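Leave the cushions alone

2019-07-28

I have sold sofas for 13 years, first at Gradden and now on my own, and the question I get asked most has nothing to do with springs or leather. People want to know how many cushions to put on the thing. My answer is three on a big corner sofa, and fewer if you can stand it.

A cushion is there to fill the gap between your back and the backrest. Modern sofas are deep, and a short person needs something behind them. After that, every extra cushion takes up a place where somebody could sit. I once went to a house with a Drilard four-seater that had room for one adult, on the end, holding a cushion on his lap.

Colour is the other argument. Pale leather marks the eye as plain, so shops put something strong on it. Two blue cushions and a light grey-beige one are plenty for a cream sofa of this size. The blue does the work and the third keeps quiet.
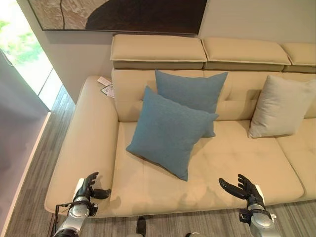
What it costs

A decent cushion cover from Grollevar is 5 pounds in the November sale and far more the rest of the year. I know a couple who spent almost 300 pounds on cushions in one afternoon. Their sofa had headrests, so half of the cushions ended up on the floor every evening and back on the seat every morning.

I would spend that money on the leather. A good cleaner, a soft cloth, and a wipe along the front edge of the seat, where legs rub.

Arranging them

Lean one cushion on another if you like. Don't chop the tops with your hand. Put the odd one at the other side, then sit down. If you have to move something first, take it away and put it in a cupboard.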